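Can a robot do kitchen chores yet? Wiping counters, mostly

Posted in Home Tech > Robots and Automation

Leire Salcedo
I got hooked on robot videos in October and now I can't stop! My kitchen has a tiled counter with grout lines, and it's the chore I like least. Is there anything a regular person can buy that will wipe it down and maybe pick stuff up off the floor too? Or is this all still lab work? I'd put up with slow. I'd put up with VERY slow.

3 answers

Octavian Marinescu
Lab work for now, but what fun lab work! I play with kitchen simulations as a hobby, and you learn fast where the trouble is. Moving an arm through open air is the easy bit. Wiping means pressing just hard enough, following the edge and stopping before you shove a cup off. My practice arm in the Kulden kitchen needed almost 200 tries before it could follow a counter rim from end to end, and I cheered so loud the dog left. Floors are further along, so a robot vacuum is still your best buy. Picking up socks is coming, I really believe that.

Celeste Zapata
no. get a squeegee

Fiorella Cattaneo
Octavian is right about edges. I'd add that corners are the other big one, where a cabinet meets a counter and the arm has to fit its own wrist in there. If you want to try it yourself, start in simulation. It costs you nothing but evenings, and you can crash into the cabinets all you like (I did, 9 times in one night). Mine is a plain two-finger gripper and a tiled counter, a lot like yours by the sound of it.

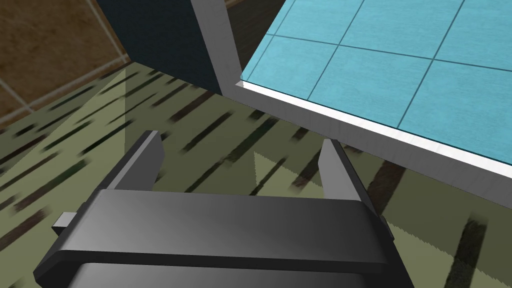 Related: Do robot vacuums get along with thick rugs?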